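Chores and machines: gallery, October 2019

Since March we follow one question at Dunonstead: can a machine do the small jobs of a kitchen or a shop already? Our answer changes from week to week. Folding towels is still bad. Putting things in their right place is better, but slow, and a tired person is still faster than our best run. For the kitchen sorting we have now 613 attempts written down, and I will put the full table here when it is checked.
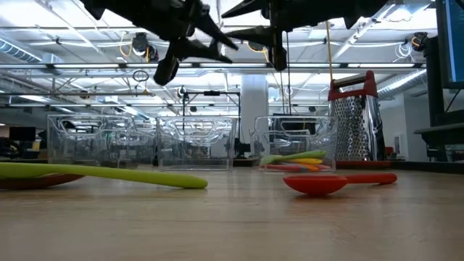 Mwende Ogola wrote to us that speed is the wrong thing to measure, and that she would happily let a machine need the whole night for her kitchen if she finds every spoon in its place in the morning. What she would not accept is to check after it.

Kitchen sorting. Utensils and clear bins, with the grater standing at the back. Thin handles lying flat on the table are the difficult part for us.

I agree with her about the checking. For a shop it is maybe different, as the shelves must be ready before the doors open. The pictures from the Bostmont shop floor will be added on the next page.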